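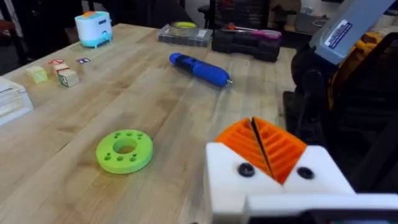
A light wooden tabletop, with the grain running diagonally.

Filed under: Television > Period Drama > Reader Help

Frequently asked questions about our Hatdale episode discussions

Do I need to have seen the whole series before I read?

No, but you should have seen the episode which the post is discussing. Every post names its episode in the title, and we talk freely about everything up to that point. We do not talk about later episodes in the main text. In the comments it is more difficult, and I ask everybody to write SPOILER on a separate line before such a remark.

I have only seen the first season. Where should I stop?

Stop after post 18. The next post is about the trial of Sister Reden, and it gives away the end of the season already in the first paragraph.

Who writes the posts?

Most are written by me, Paraskevi Nikolaidis. Bontu Lemma writes the posts about the hospital episodes. She worked as a nurse for many years and she sees things on the ward that I would never notice, for example how the beds are made. The opinions in each post belong to the person who signed it. We disagree quite often, especially about Dr. Kavier.

Why are you so hard on Dr. Kavier?

I receive this one more than any other. I think he is a very well written character and I enjoy to watch him. But in the second season he decides for his patients without asking them, and the music tells us to admire him for it. Bontu sees it differently. In her opinion the series wants us to feel uncomfortable, and the music is part of that. You can read both views under the episode "The Long Ward," where the comments reached 224 before I closed them.

Is the series historically correct?

In the clothes and the kitchens, mostly yes. In the law, not always. The adoption story in season 3 moves much faster than such a case could have moved at that time, and the mother signs a paper that is never shown to us. I do not say this to spoil the pleasure. A drama has fifty minutes and must cut somewhere. When we find a difference that changes the meaning of a story, we mention it at the end of the post with the books we used.

Why did you not write about the Christmas special?

We did, but the post is listed under December and not under the season. The search box does not find it if you type the title with an apostrophe. I am sorry, I have not found how to repair this.

May I write a guest post?

Yes, please. Send a short outline first. A guest post should have at least 400 words and should be about one episode or one character. We do not accept plot summaries, as there are already many good ones on other sites. Your post will be edited for spelling and for length, and you will see it again before it appears.

My comment did not appear. Did you delete it?

Probably it is waiting. The first comment from a new reader must be approved by hand, and I do this in the evening. We delete comments that attack another reader, and comments about the weight or the age of the actresses. Strong opinions about the stories are welcome, also on religion and politics, because the series itself is full of both.

What happened to the posts about Hailu's letters?

They are now together on one page, in the order in which the letters are read aloud. The old links still work, except the one for the letter to his brother. For that one please use the archive list and look under "H."

Get new posts by email. Enter your address and press Subscribe. You can unsubscribe at any time.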